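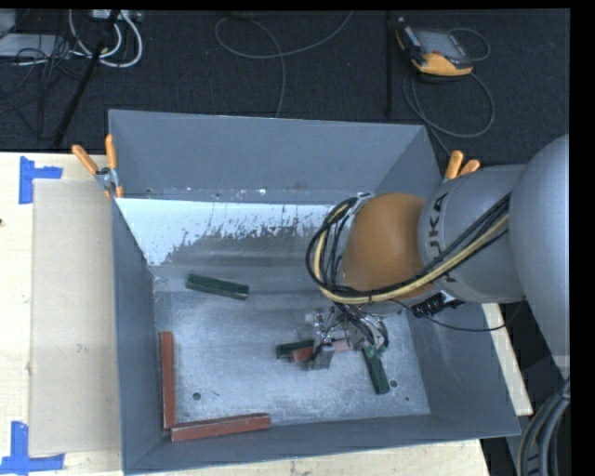 Sterling Holds Its Range as Teldale Awaits the Budget Detail

November 25, 2022

Currency markets have spent much of November looking for direction, and the pound has been no exception. Trading volumes thinned ahead of the Thanksgiving holiday in the United States, and the moves that did occur were modest by the standards of the autumn. For companies that buy or sell abroad, the calmer conditions have offered a chance to review hedging arrangements that were put in place under considerable pressure.

Carys Jenkins, head of currency research at Plendalon, believes many importers are still carrying more cover than they need. "Clients fixed their rates when the pound was falling quickly, and they were right to do so," she said. "The question now is whether those contracts still match the orders on their books."

A survey of 2636 client accounts, published by the firm this month, found that forward contracts of three months or less remain the most common choice. Longer agreements have lost ground as businesses wait for a clearer view of interest rates on both sides of the Atlantic.

Mollah, the Badlow-based payments group, reports a similar pattern. Its customers in Teldale, many of them small exporters with revenue in euros, have tended to convert receipts as they arrive. The group has advised them to set target rates in advance and to divide larger conversions into two or more parts.

Attention will turn next to the December meetings of the major central banks. A smaller increase from the Federal Reserve is widely expected, and much of that expectation is already reflected in the dollar. Any departure from it would be felt quickly in a market where liquidity is likely to decline toward the end of the year.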